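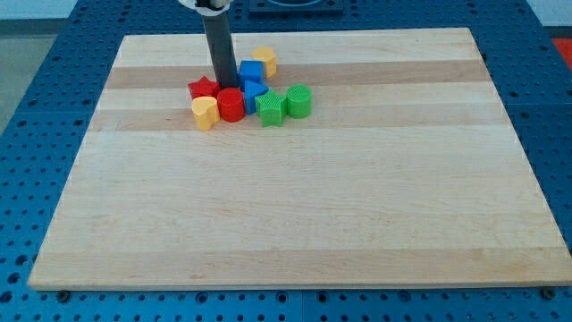 The test board at Urnero's Flemton laboratory, with the arm lowered among the plastic shape blocks.

Flemton, September

Robotics firm Urnero has published the results of a study into how a robot arm can learn to move objects on a table from spoken or typed instructions. The method, called Setus, needed 40 per cent fewer training demonstrations than the firm's earlier system to reach the same success rate.

The arm pushes blocks across a wooden board with the end of a plain shaft. It has no fingers and cannot lift anything. Instructions are given in everyday words, such as "move the green star away from the cylinder".

Setus splits each instruction into short pushes and checks the position of the blocks after every one. If a block has slid or turned the wrong way, the system plans the next push from where the block is now. The earlier system planned the whole movement at the start.

"Crowded blocks were our main problem," said Larasati Harahap, who led the study. "When two are touching, you push one and the other goes with it. The old planner had no good answer to that. Setus will often go round and push from the other side."

Each trial was limited to 25 pushes. The team ran the full set of tests 3 times, with the blocks placed by hand before each trial.

The method still has limits. It is slower than the earlier system when blocks are well spread out, and it has been tested on only 2 arms, both of the same type.

"We would like to see it tried on other machines before anyone relies on it," said Marcus Tillman, head of research at Urnero.

The report, by Larasati Harahap, Hidayah Tjoa and Cempaka Osman, is available from Urnero on request, together with the test instructions.

Press contact: Mawar Osman, Urnero press office, Flemton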